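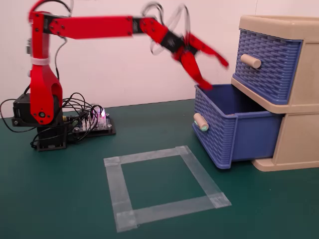
clustard
Posted 02/11/2018
I've been going back and forth on seed storage for two winters and would love to hear how the rest of you do it. We moved over from the old shed to the back room in January, and what used to be three shoeboxes has become 136 packets, mostly beans and tomatoes, with a shameful number of lettuces I keep buying and never sow. I tried a photo album with sleeves (pretty, but fat bean packets burst the pages) and then a cookie tin. Now I'm leaning toward little plastic drawers, a two-drawer unit like the one on the green tabletop, one drawer for cool weather and one for warm. Does anybody sort by sowing month instead? And do you fold the packets over or tip everything into jars?

tunska
Oh, I love this question, it's my favorite kind of rainy day job! I sort by sowing month and have for years. Thirteen envelopes, one for each month and a last one for things I'm not sure about, and that last one is always the fattest. When the month comes up I pull the envelope and whatever is in it goes in the ground or gets moved along. I never have to remember anything, and at my age that's worth a lot.

duangkaew
I have to disagree with my good friend above, and I say so with affection. Sowing month falls apart as soon as you sow anything more than once. My radishes would live in seven envelopes. I go by plant family and write the sowing dates on the front in pencil. Also please think hard before you commit to plastic drawers. Mine let the damp in one summer and I lost a whole batch of onion seed, which doesn't keep well anyway. Jars with a good rubber ring, in the coolest closet you have.

tunska
You just start the radishes in March and move the packet to April when you're done! It takes one second.

duangkaew
And when you forget to move it?

tunska
Then it's in March and I find it next year. I didn't say it was perfect, dear.

stuvia
I do both, sort of. Small jars inside a drawer, lids labeled on top so I can read them looking down. The jars keep the damp out and the drawer keeps the light off. If you save your own seed, dry it longer than you think you need to. I put away some 2,000 marigold seeds one fall that felt fine to my fingers and opened the jar to gray fuzz.

clustard
The fuzz story has me worried about my pole beans, they only had a week on the screen. Going to spread them out again tonight. Stuvia, what size jars? I have a box of baby food ones from my sister but I doubt a limas packet would go in.

stuvia
Baby food jars are great for tomatoes and peppers. Limas need a half pint, so measure your drawer first, mine wouldn't close on the tall ones and I had to lay them all sideways.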